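Quick one tonight, got 30 minutes before I have to be horizontal. The Great Mug Sort is finally happening. I know, I've been threatening it since July.

Background, for anyone who missed the last moan: the cupboard over the kettle won't shut. Hasn't shut for ages. Open it in a hurry and something comes out at head height. We move to the Arkcombe flat at the end of the month and the kitchen there has one wall unit, 40 cm wide, I measured it twice and then measured it again in case I'd been holding the tape wrong. So mugs have to go. Plates can wait, plates stack.

Did it in batches. Kitchen side is full of packing paper so I've been bringing them through a few at a time and tipping them out on the cat cloth (the one with the cats carrying their baskets and all the rolled-up towels, still my favourite thing I own, it's coming to Arkcombe if I have to wear it). Soft, so nothing chips. Everything on its side so it doesn't matter if one rolls into another. Wipes within reach for the dusty ones.
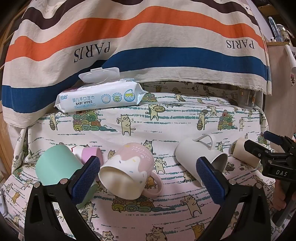 Rules I set myself, in the order I thought of them:

- chipped on the rim, out
- handle too small for two fingers, out
- haven't drunk from it since last winter, out unless I get a pang
- pangs limited to one per batch

The pang rule lasted one batch. Obviously.

The pink one that says Colorful Life is staying. Sprinkles on it, pink drips, pink handle, it looks like a cake somebody dropped icing down. I got it at the market in Leltdale on a day when it rained so hard the stall roof gave way, and I paid without looking at the price because I wanted to get under something. Too sweet for grown-up coffee really. Hot chocolate only. But it stays, that's the pang gone for the whole evening.

Mint green plastic cup. Keeping, it's the bathroom cup, does teeth and nothing else. Doesn't even count as a mug so I'm not letting it use up a space.

White mug, plain. Boring, and I use it every single day. Stays. The plain ones are the ones I'd miss, which is anoying because they're also the ones that are easiest to replace. Had a proper wobble over this. Put it in the charity box, took it out again, made tea in it.

The cream cylinder one, hmm. No handle. Looks lovely on a shelf and burns your fingers off. I've been keeping pens in it, then the pens migrated, now it's just sort of about. Maybe box. It'd do for toothbrushes in the new place, except see above, teeth already sorted. Going in the maybe box and if I don't go looking for it by Monday it's off to the charity shop.

Little lavendery pink one: box. Sorry. Two gulps and it's empty.

Then I got distracted and started on how to wrap them, which wasn't the plan. Paper inside first, scrunched, then a sheet round the outside, then handle gets its own twist. Henríquez (the packing place by the station, not a sponsor, I wish) sell the plain white paper in bundles of 200 sheets and it's miles better than newspaper, no ink on your hands and you don't have to wash everything at the other end. I've used loads of it already. Don't buy the bubble stuff, it takes up half the box and then you've got a flat full of bubble stuff.

Packing them on their sides or standing up? I've read both. Last move I did them lying down and lost two handles. This time standing, rims down, with a folded tea towel under the bottom layer. Will report back, if there are survivors.

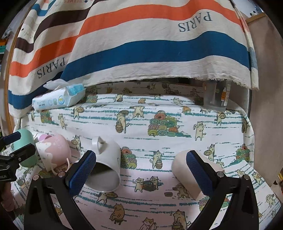
*Photo: mug sort, bedroom edition. Please ask before borrowing.*

Count so far, because I promised in the comments: 11 keeping. Target was eight. I'm calling it a win anyway, the cupboard shut this afternoon and I stood there opening and shutting it like a weirdo.

Still to do:

- travel cups (why do I have lids with no cups)
- the Stunov set, all boxed up on top of the wardrobe, were a present, never used, too nice to use, too nice to give away, help
- glasses, separate post, can't face it
- wash the cat cloth before it gets packed

If anyone's got a good way of labeling boxes so you can tell what's in them from every side, please tell me. Last time I wrote KITCHEN on the lids and then stacked them. Two days of eating cereal out of a measuring jug.

Right, that's my time gone and there's still a pile on the bed where I'm meant to be sleeping. More when I've done the travel cups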